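Tudcombe Wood Counter Oil: Review After Two Winters

We put a pale wood worktop in our kitchen and finished it with whatever the store had on the shelf. It went gray by the sink inside a year. I sanded it back in January and switched to Tudcombe, which a neighbor had used on a Waltmont table. It has now been through two winters.

What you get

The oil comes in a plain metal can with a screw cap and a folded cloth taped to the side. The cloth is no good. It sheds lint into the first coat and I ended up picking fibers out with tweezers. Use an old T-shirt.

The oil is thin and smells faintly of nuts. The smell was gone by the next evening. On pale wood it adds a little yellow, less than the Ernstead oil I used before.
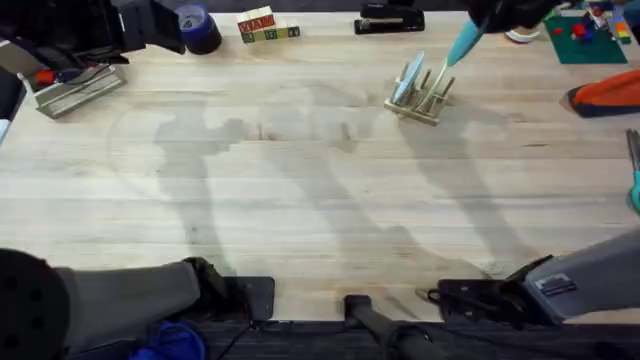 Putting it on

The label says to wait 5 hours between coats. In a cold kitchen that was too short, and my second coat stayed tacky until I wiped it down again. I now leave it overnight. Start on a Sunday morning if you can do without the counter that day.

Sand with the grain and vacuum twice. Any dust left in the seams turns into dark paste once the oil hits it. Small knots and cracks drink more than the wood next to them, so go back over those with a fingertip after ten minutes.
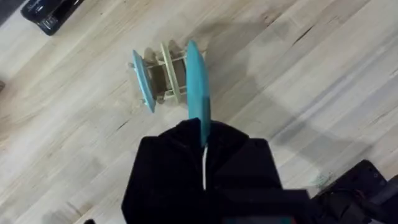 Water beads for the first couple of months and then slowly stops. Coffee rings wipe off if you catch them the same morning. Red wine left a mark that needed light sanding. Hot pans are a problem with any oil, so keep using a trivet.

Price

A can costs a bit more than Ernstead and a good deal less than Gatti, which is a hard wax and wears longer. Gatti is also a pain to patch. With Tudcombe I can redo just the strip by the sink and the edge doesn't show.

I would buy it again for a counter or a table. For a floor I'd pay for the Gatti. Lay the oily rags flat outdoors to dry before you throw them out, as they can catch fire in a heap.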